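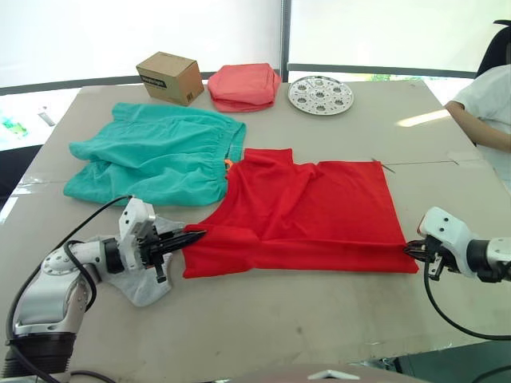

Search this site Search Go

Most of June went into the part of the folding stack that I had been putting off, the bit that decides when two arms are allowed to pull on the same piece of cloth. I'm writing it up mainly so I can find it again, and because Rosalie Wallner asked me how it worked and I gave her a poor answer over lunch.

Some background. The software is called Rarna. It started as a thin layer over two separate arm controllers, and for a long while the arms knew nothing about each other except where the other one was, so they wouldn't collide. That is fine for picking things up and putting them in a pile. It falls over once both grippers have hold of one shirt, because now the arms are joined by something soft that neither controller has a model of.

The old behaviour was simple. Each arm had its own target pose, and the planner assumed the distance between the two targets was the width of the hem. If the hem was really narrower than that, something had to give, and it was usually the pinch on one side. The shirt would slip out, the arm wouldn't notice, and it would carry on folding air.

I changed three things.

The first was to stop treating the targets as independent. There is now a single "span" object with a centre, a heading and a width, and both gripper poses come out of it. If I want to slide the shirt across the table I move the centre. If I want it tighter I change the width. The arms can't ask for contradictory things any more as there is only one thing to ask for. Keegan Whitelaw suggested this back in summer and I told him it was overkill. He has been decent about it.

The second was a limit on how fast the width can grow. I started with a force threshold, using estimated joint torques, and it was useless. The torque noise from the cables dragging on the wrists was bigger than the signal from a cotton shirt. So the width now opens in steps of 2 mm, and after each step the vision side checks whether the hem has gone straighter. When two checks in a row show no change, it stops pulling. It's slow but it doesn't lose the shirt nearly as often.

The third was the colour segmentation, and this took longer than the other two combined. We put more than one garment on the table at a time, and they touch. A red shirt against teal shorts is easy, you'd think, and by colour it is. The trouble was the tag at the neckline. Ours is orange, and the mask kept splitting there, so the contour code decided the shirt ended at the tag and gave me a neckline in the wrong place. I tried adjusting the colour threshold for a day and a half before giving up and adding a rule that small islands sitting on a boundary get assigned to whichever garment has the longer shared edge. It's a hack. It has a comment above it saying so.

The big windows behind the table don't help either. In the morning the auto exposure chases the glass and the cloth goes dark. I've locked the exposure and set it from a patch of table, which means somebody has to rerun the calibration if the weather changes. In Melbourne that is a fair bit of recalibrating.

I also spent a Saturday going through logs. There were 1526 grasp attempts in the set, and I only looked properly at the failures where both arms reported a closed gripper. The software had been using finger position as its test for "holding something", and on thin fabric the fingers close nearly as far as they do on nothing. I've replaced that with a small lift and a second look at the mask. If the corner of the cloth moved with the gripper, we have it. If it didn't, open and try again, up to 8 times, then ask for help.

Things still on the list:

- Bunched collars. The planner wants a flat garment and treats a bunched collar as part of the outline.
- Elastic waistbands, which pull themselves back into a gather as soon as you let go.
- Merging the Hudov branch, now 14 commits behind. I keep finding reasons to do something else.
- The log viewer drops the right arm's timestamps when you scrub backwards.

I'll have a go at the waistbands next. Rosalie thinks we should hold one side down with the left arm and drag with the right, which would mean a span with one end pinned. The object doesn't support that at the moment but it shouldn't be more than a day's work to add.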